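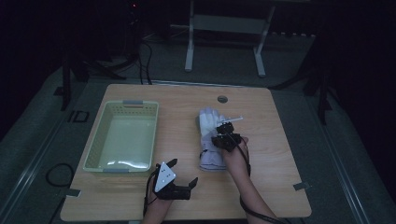 October 14, 2020. Second day on the humidity question. The hygrometer in the back office read 11 points below the one in the hall at breakfast, and they were calibrated together in January with the salt test, so one has drifted or the two rooms really do differ. I moved both to the same shelf and left them with the door shut. The green basket with the grey handles is on the desk for the damp packs, as its perforations are only along the upper band of the walls and whatever drips should stay in the bottom. A white work glove is out beside it. The calcium chloride dries my hands badly.

Results at noon: both units within a point of each other. So the rooms differ. The back office is carpeted over slab and has no return vent, and the hall sits over the furnace. Logged it in the Domisell workbook, row 683. I must widen the time column, it is showing hash marks again.

Read the Udwood sheet on seasonal movement over lunch. It gives figures for flat-sawn and quarter-sawn boards but doesn't say at what starting moisture, so I can't use the table as printed. Wrote to ask.

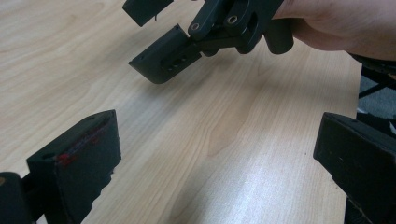

The other thing I want from them is a rate. Total movement between summer and winter is easy enough to find. How fast a board responds when the heat comes on is harder, and that is the part that opens joints. My guess is that the finish matters more than the species over the first few weeks. I have no data for that yet.

Afternoon: ran the Flevo humidifier on low, door closed, reading every half hour. It rose quickly, then flattened. Tank used less water than the manual claims. Shut it off before supper.

To do: descale the Flevo, new batteries for the hall unit, find the 2000 notebook with the old basement readings. Weigh the damp packs again before bed and write the weights on the lids.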